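Local Business | Work and Jobs | Moltden

Cleaning offices after hours: a talk with the owner of Belix

2 November 2025
By staff writer

The owner of Belix starts work when most of Moltden is going home. She has run the office cleaning company for 11 years, the first three of them alone, with a vacuum and a mop in the back of a station wagon. She asked that her name be left out, as she does with anything in print, and talked to us at her kitchen table an hour before her shift.

She did not plan on cleaning. She had been doing payroll for a furniture store that closed, and a former coworker asked if she could fill in for two weeks at a dental office. The two weeks turned into a contract.

"I liked that it was quiet," she said. "At the store the phone rang all day. At the dental office I had the radio and a list."

Her biggest job now is the Van Wyk building on the east side of town, where Belix cleans all four floors. The largest tenant is Dritico, which sells bookkeeping software and moved in two years ago. Before that the top floor sat empty for a long stretch, and she remembers the bid well.

"They asked for a price per square foot and I told them I don't do it that way," she said. "A square foot of carpet and a square foot of restroom are different jobs. I walk the place and I write down the hours."

Most of her competitors bid from a floor plan, she said, and she has lost work to them. Some of those customers come back within a year. She doesn't bring it up when they do. 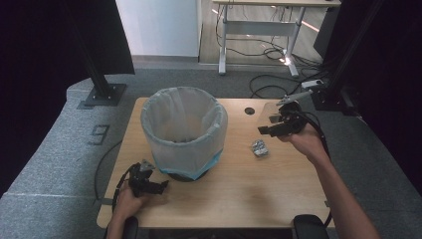 The first thing she teaches a new hire is the order of the rooms. At the Van Wyk building the crew starts on the top floor and works down, trash first, then dusting, then restrooms, with floors last. People who have cleaned houses tend to want to finish one room before they go to the next, and she spends the first week breaking them of it.

"You carry the same thing through the whole floor," she said. "One trip with the trash bags, one trip with the duster. If you switch tools in every room you're there until two in the morning."

She also has a rule about desks. Her crew will wipe a clear surface but will not move papers, and anything on the floor next to a basket stays where it is unless it is marked as trash. The rule goes back to a box of tax records that one of her first employees threw out. The box was still in the dumpster the next morning, and she climbed in and got it herself.

"I told the client before he noticed," she said. "He kept us on, but I didn't sleep that night."

Supplies are a larger part of the business than she expected. She buys liners, paper towels and soap by the case and keeps them in a rented storage unit. Last year she sat down with her records and found she had bought 1,044 rolls of paper towels, which she thought had to be a mistake until she went through the invoices.

Prices went up again in May. She absorbed the increase for her smaller customers and passed it along to the larger ones, with a letter and 60 days of notice. One of them left.

"I understood it," she said. "They had their own bills. I'd still clean for them tomorrow."

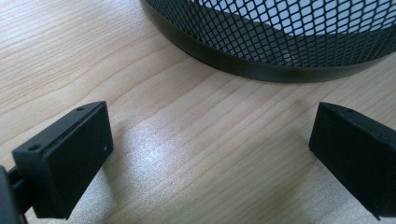 Keeping people is the harder part. The hours run from early evening to near midnight, and she says that suits some workers and wears out others. Parents with small children often like it until school starts, when they stop seeing the kids at all. She has started offering a split week, with two people sharing one route, and says the paperwork is a nuisance but she has lost fewer people that way.

She pays for drive time between buildings. Her accountant once told her that she didn't need to pay it the way she does – by the hour, door to door – and she found another accountant.

The money is steady but thin. When her van needed a repair this year the bill came to $1,426, and she put off buying a new floor machine to cover it. The old one pulls to the left. Her crew has learned to lean into it.

Asked what clients could do to help, she thought for a while. Rinse out the coffee cups, she said, and don't pour drinks in the trash. Tell her when there is going to be a party. Leave a note if something was missed, and sign it, so she knows who to talk to.

"I've had notes that just say 'dusty,'" she said. "Where? It's four floors."

She expects to keep going a while longer. A larger company has asked twice about buying her out, and both times she told them to call back in a year. By then it was ten to six and she was looking for her keys.

Contact the newsroom | Copyright 2025, all rights reserved | Back to top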